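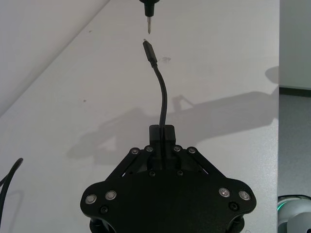
How long should a USB-C cable for a nightstand be?

Six feet is what I'd tell most people. Three feet sounds like plenty until you measure from the outlet behind the bed, up the wall, over the back of the nightstand and across to your pillow. Ten feet is lovely on a couch and a nuisance on a desk, where you end up with a loop of it under your elbow all day.

The Mekthorpe Plain Black USB-C Cable

Sold by Trukby, the little cord and charger shop in Clallbridge
Page last updated August 7, 2020

I sell a lot of cables, and this is the one I have in my own kitchen, in my car, in my travel bag and (two of them) behind the TV. It's a thin, round, black cord with a slim USB-C plug, and that's pretty much the whole pitch! No lights in the plug, no braided jacket, no gold anything. If you like a cable that glows when it charges, I carry one of those too, it's on the next page and my nephew loves it.

What I like about the Mekthorpe is that it's easy to live with. The plug is slim, so it goes into a phone that's wearing a chunky case, and I've had fewer of these come back for that one reason than any other cable I stock. The part where the cord goes into the plug is a bit thicker than the cord itself (that's the strain relief, the bit that stops it from bending too sharply right where it would break). The cord is bendy enough to tuck around a table leg but it does have a little memory from the packaging, so give it a day or two hanging over a door handle and it will relax.

Lengths and what I use them for

Three foot. Power bank to phone, laptop to phone, anything in a bag. It's also the one for the car if your socket is up front near the cup holders.

Six foot. Beds, desks, kitchen counters. My best seller by a mile, and the one I'd get if you're only getting one.

Ten foot. Couches, hospital stays, dorm rooms where the outlet is always on the wrong wall. It charges a touch slower than the short one on the same brick, which is normal for a long thin cord. You'd only notice if you sat there watching the percentage.

Both ends are USB-C on all three. I get asked this constantly, so let me say it again a different way: there is no big flat rectangular plug on either end. If your wall charger only takes the old rectangular kind (USB-A), you want the Mekthorpe A-to-C, which is a separate page and costs a dollar less.

The boring numbers

Connector: USB-C at both ends
Jacket: smooth black, round
Charging: up to 60 watts
Data: USB 2.0 speed, fine for photos, slow for movies
Video to a monitor: no
Lengths: 3, 6 or 10 feet
Trukby stock number: 1548
Comes with: one cable and one paper twist band

Sixty watts is enough for any phone, any tablet I've tried, and most of the smaller laptops. If you have a big laptop with a big brick, it'll probably still charge from this, slower than you're used to, and maybe not keep up if you're editing video at the same time. Look at the fine print on your charger. If it says 87W or 100W, get a heavier cable made for that. I have one from Yáñez that I'm happy with, it's thicker and stiffer and I wouldn't want it on a nightstand, but for a laptop that never leaves the desk it's great.

And please don't buy this one for a monitor. It won't carry a picture. A cable can have exactly the same shape of plug and do completely different things inside, and I know that's annoying, I find it annoying and I do this for a living. The one you want for a monitor says so right in the title on my site.

How it's held up for me

My oldest one is the kitchen one. I started using it in February of last year and it gets plugged in and unplugged by everybody who walks past, plus it's had soup on it (wiped off with a damp cloth, unplugged first, of course). It still clicks in firmly. The jacket has picked up a shiny patch where it goes over the edge of the counter, and that's the only wear I can find.

The car one had a harder life. I shut it in the door once, and the jacket got a dent that never came out. It kept charging for months after that but I retired it anyway. A cord with a crushed spot or a split is a cord for the recycling box, please, even if it still works.

Since I put this cable in the shop I've sold around 400 of the six foot alone, and the returns have mostly been people who meant to order the A-to-C. So read that part twice!

Which charger goes with it

Any USB-C wall charger from a maker you trust. You don't need to match brands. The phone and the charger sort out between them how much power to send, and the cable just carries it. If you're starting from nothing, the small one-port Mekthorpe brick is what I'd pair with it for a phone, and I do a bundle at checkout that knocks two dollars off.

One thing that trips people up is that the older phone chargers in everybody's junk drawer are nearly all the rectangular kind. Go look before you order. I'll wait.

Looking after it

Pull on the plug and leave the cord alone. I know, I know, everybody yanks the cord, I do it too at six in the morning. But most of the dead cables people bring into the shop have died in the same inch, right behind the plug.

Coil it loosely, in loops the size of a saucer or bigger. Don't wind it tight around your power bank.

If it stops clicking in all the way, look in the phone before you blame the cable. Pocket lint packs down in the port like felt. Turn the phone off and tease it out gently with a wooden toothpick, and you may find you didn't need a new cable at all (there goes my sale). Nothing metal in there, ever.

Keep the tip out of drinks, sand and the dog. If it gets wet, unplug the other end from the wall, let it dry fully overnight, and then try again.

Keeping track of black cables

My one real complaint is that they all look alike. I have a black Mekthorpe, a black Yáñez and a black thing that came with a speaker, and in a drawer they're a family reunion. I put a dab of nail polish on the plug of each one, red for the fast laptop cable, white for phone-only. A scrap of masking tape with the length written on it works as well, it just gets grubby. I also sell a pack of colored hook-and-loop ties for this and they're fine, but use the nail polish if you've got it.

The Mekthorpe does come in white as well, in the six foot only. It shows dirt a lot faster. Pretty on day one, though.

Things people have written to me about this cable

"Bought the ten foot for my mother's recliner. She says it's the first one that reaches without pulling. Wish it came in red so she could see it against the carpet."

"Works fine. Thinner than I expected from the price."

"Ordered two, got the wrong length on one, Trukby swapped it and paid the postage. The cable is a cable."

"Took a week to lie flat. After that no complaints."

"Does not run my monitor. I see now that the page says so."

I've asked Mekthorpe about red. They were polite about it.

Ordering, shipping, sending it back

The three foot is $7, the six foot is $9, the ten foot is $12. Buy three of any length and I take 10 percent off, no code needed, the cart does it by itself. As I write this I have 172 of the six foot on the shelf, fewer of the other two, and the white is down to the last handful until the next carton shows up.

Orders that come in before noon go out the same afternoon. Cables go in a padded envelope by regular mail, which takes two to five days for most of the country. If you need it faster, pick the priority option, but it costs nearly as much as the cable and I'd feel silly taking your money for it unless you're truly stuck.

You've got 60 days to send it back for any reason. Used is fine. Chewed is not fine, but write to me anyway and we'll figure something out. If it simply quits on you within two years, send me a note with your order number and I'll mail you another one. I don't need the dead one back, so please drop it off wherever your town takes old electronics.

Local pickup in Clallbridge is free. Ring the side bell, the front one hasn't worked since spring.

Also on this shelf

Mekthorpe A-to-C cable, same three lengths
Yáñez heavy laptop cable, six foot only
Mekthorpe one-port wall charger
The glowing one
Colored cable ties, mixed pack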